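Brolcombe Hall Users' Group
Minutes of the November meeting, as scribbled down by me (Lacey) and typed up the same night while I could still read my own writing

Present: Stella Massawe (chair), Naa Appiah, Faith Rweyemamu, Hiu-tung Ho and me, Lacey Parsons, on minutes and biscuits.

Started at 7.13pm, which is good going for us. Last month's minutes were agreed once I'd corrected the bit where I had Faith down as running the tap class. She doesn't, she runs the choir, and she was very nice about it!

1. Heating

We spent far too long on this, as ever. Naa rang Biwott again about the boiler timer and they can send someone on a weekday morning if one of us is there to let them in. Stella will do it. Until then the timer is stuck on the summer setting, so whoever opens up needs to press the override (the grey button, hold it for 3 seconds) and please, please press it again when you leave. Hiu-tung asked if we could have a notice by the door. I said I'd make one, and I'm writing it here so that I have to.

2. Bookings and the Drevis calendar

Faith has moved all the regular bookings over to Drevis and took us through it on her laptop. I'd been dreading it, but it's quite a bit easier than the old spreadsheet. The toddler group and the choir overlap by half an hour in two weeks in December, and Faith is going to talk to both lots (she is one of the lots, so that's half the job done). Anyone who hasn't had their login should shout.

We also agreed that one-off hirers pay a deposit of £40 from January. Naa thought it should be more, Stella thought it should be less, so there we are.

3. Colours for the small room

This was the fun one. Teal walls and an orange floor, with a big grey table. 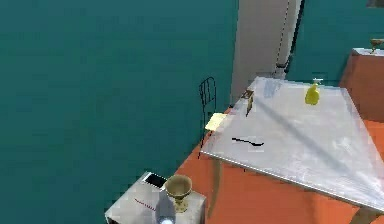 4. What we decided about the colours

Teal for the walls, yes, four of us in favour and Naa abstaining on the grounds that she doesn't trust herself with paint. The orange floor had a rougher ride. I love it. Stella said it would be like walking about on a satsuma. Faith's worry was more sensible: would it show every scuff once the chairs have been dragged over it? Hiu-tung is getting samples of that and a plainer one from Merkora, and we'll put them down by the kitchen hatch for a fortnight and let people tread on them.

The money for paint is fine. The floor depends on what Merkora come back with, so no promises to anybody yet.

5. Winter fair

Tables are £3 each, same as last year. Stella wants the raffle drawn earlier so that families with little ones can stay for it, and we all liked that. Naa is doing the soup and needs to borrow a second big pan. I've ordered 100 paper cups. Faith's choir will sing twice, once at the start and once when it gets dark, and she'd like the lights over the stage sorted out by then as last time they couldn't see their words.

6. Any other business

Hiu-tung still has a blue umbrella from the quiz night. The cupboard key is back on its hook. Naa asked if we could have a different sort of biscuit and I have taken this personally.

Next meeting is in the new year, date to go on Drevis once Stella has looked at her shifts. We finished at 8.40pm and Faith locked up.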